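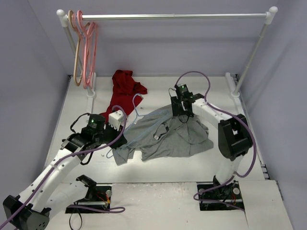 The Skustell open day used to be an excuse for free coffee and a look at other people's shelving. This year they built it around laundry, specifically the last dull stretch of it, when everything is clean and somebody still has to get it onto hangers. I paid my two dollars at the door and went straight to the hanging tables, which I'd been told were the good part. One of them had a gray garment spread across the middle with one flap folded over, a red one in a heap behind it, and a light blue plastic hanger lying across the gray one. The rest of the hangers were jammed together at the far left of the rod, tan first and then a tangle of pink, with all that bare rail going to waste beside them. I have a closet at home that looks exactly like this, and I've never thought to charge admission.

Chaltu Nigatu led our group. She has worked at Skustell long enough to have opinions about hooks, and she shared most of them. Her main one is that people push all their hangers to one end and then wonder why pulling out a single hanger brings four of its friends along. Pink plastic is the worst for this, she said. I asked if the color mattered. She said no, but she had a feeling.

The racks themselves got a fair bit of attention. They come apart into tubes and white connectors, and the top rail is joined in the middle, so the whole thing can go in a bag. A man next to me wanted to know how much weight that middle joint would take. Chaltu told him winter coats belong at the ends. He wrote this down.

Then we hung things. You get 60 seconds and whatever is on your table. My first garment went on back to front, and my second slid off one shoulder and stayed that way out of spite. Feven Yilma, who'd driven over with me, finished with time to spare and began straightening mine, which I hadn't asked for. Her method is to lay the thing flat, feed the hanger up from the bottom hem, and only then pick anything up. Mine is to hold it in the air and shake it. Hers is better, and she mentioned it twice on the drive home.

After that came a talk on creases by Ertuğrul Şimşekoğlu. He thinks a garment left in a heap after drying is a decision you've made about your evening. He showed us how to smooth a hem with the side of the hand, and a room full of adults practiced on the backs of chairs.

The shop by the exit sells a Brustar hanger with a rubbery strip on the shoulders. I bought a pack, plus a second pack in case the first one got lonely. Lunch was soup, and it ran out early.

Parking is behind the building and fills up fast, so use the side street. The sign at the turn is small and faces the wrong way. The next open day hasn't been announced, but there's a mailing list at the front desk if you want one more of those.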